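How to report a fake or threatening Facebook page to the police

By Po-yen Tu
March 20, 2019

A page that makes threats, collects money under a false name or pretends to speak for your organization can be taken down by the platform. Taking it down doesn't start a police case. If you want the matter investigated, you have to make a separate report, and it goes better when the evidence has been saved first. These steps cover both parts, in the order that worked for readers of the Prasville district bulletin who wrote to us in January.

If the page names a place and a time for an attack, or threatens a particular person, call the emergency number now and come back to the rest later.

What you need

A computer (a phone will do, but saving full addresses is harder on one)
A folder to keep everything in
A printer, or a shop that prints
Your ID
Paper for a log

Step 1. Don't interact with the page

Don't like it, follow it, comment on it or send it a message. A comment tells the people running it that they have been noticed, and it also puts your name where their followers can see it. If you already commented, leave the comment up until you have taken a screenshot of it, then delete it. Tell the officer you did so.

Ask friends and coworkers not to share the page, even to warn others. Sharing spreads it further. A page set up last year in the name of the Tumholm market association had 3,571 followers by the time it was reported, and many of them had come through posts telling people to stay away from it.

Step 2. Write down the address of the page

The name shown at the top can be changed by whoever runs it. Copy the full web address from the bar at the top of the browser and paste it into a text file. Do the same for each post you plan to report. To get the address of a single post, click on the date or time printed under the page name. The post opens alone and has its own address.
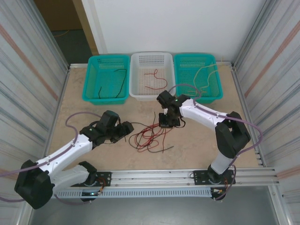 Some pages have a long number in the address in place of a name. Keep the number exactly as it is. If the page is renamed while the police are looking into it, the number may still lead to it.

Step 3. Take screenshots

Take one of the top of the page, one of the section with its general information, and one of each post that matters. Every screenshot should show the web address and the clock on your computer. Don't crop them and don't draw circles or arrows on them. If you want to point something out, make a copy and mark the copy.

For a video, note the length and the minute at which the threat is made. Write out the words as spoken, in the original language. A translation can go underneath.

Comments count too. If someone offers help, money or a phone number to the page, save that comment along with the post it belongs to. There is no need to save every comment on a post with 100 of them. Pick the ones that make a threat or an offer.

Step 4. Start a log

Use one line for each item: the date, the time, what you saw, the address and the name of the screenshot file. Keep opinions out of it. "Post asks shopkeepers in Stallaldale to pay by the end of the month" is a useful line. "Post is clearly by the same gang" is a guess, and you can tell the officer about it in person.

Twelve lines or fewer fit on one sheet in normal handwriting, and that is enough for most reports.
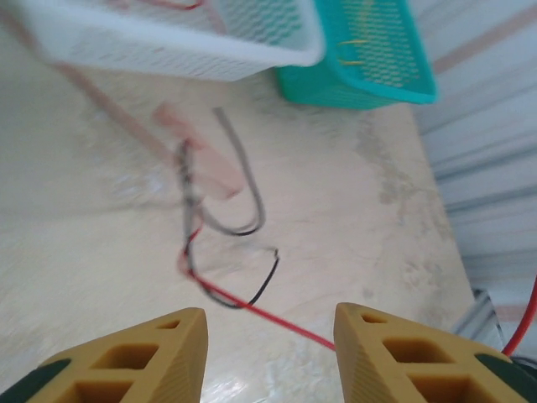
Step 5. Report the page to the platform

Do this after the screenshots are saved. Open the menu on the page, choose the option to report it and pick the reason that fits best. The wording of the menu changes from time to time. For threats, look for the choice that mentions violence. For a copy of your own group, look for the one about pretending to be someone else.

You should get a message saying the report was received. Take a screenshot of that as well and add it to the log. If the platform answers that the page doesn't break its rules, keep the answer. You can still go to the police.

Step 6. Go to the police station

Bring 2 printed sets of everything, one for the station and one for you. Bring the files on a memory stick too, and keep another copy at home.

Ask for the officer who handles online complaints. Smaller stations may not have one. At Shih, for instance, the desk takes the papers and passes them to the district office in Prasville. Either way, ask for these before you leave:

A stamped copy of your written complaint
The reference number
The name and desk number of the officer
Whether a case has been registered or the complaint has only been noted

The last one matters. A noted complaint may sit for weeks. If you are told that no case can be registered, ask for the reason in writing.

Step 7. Follow up

Call once a week and give the reference number. Add each call to the log. If new posts appear, save them the same way as before and take them in together, unless one of them contains a new threat. Take that one in the same day.

If the page disappears

Pages are sometimes removed and then opened again under another name. Don't go searching for the new one every day. If you come across it, start again from Step 2 and put the old reference number at the top of the new log.

Keep the whole folder until the police tell you in writing that the matter is closed.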